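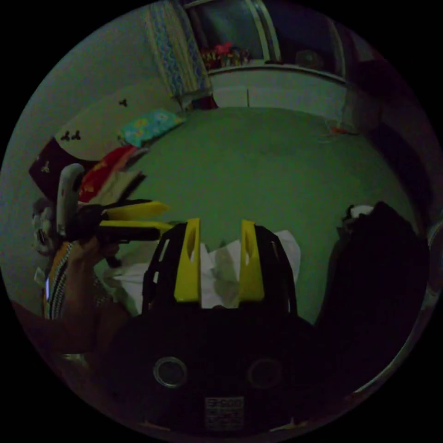
Both grippers over the bed, white cloth between the yellow fingers.

Cloth runs, quick version for the Plinby club. Read before you start.

Green sheet flat first. Cloth goes down bunched, not folded. One gripper each hand, fingers open, hold still 3 seconds, then go in. Pinch a corner. Second gripper takes the next corner, lift, spread, let go. Back to start.

8 runs then swap. Dont squeeze hard, the fingers bend and Keerthana has to realign them. Bad run? Keep it, write the number down. Logs to Leobardo by 25th September.

Contact: Shu-fen Tang, Plinby Robotics Club | Back to top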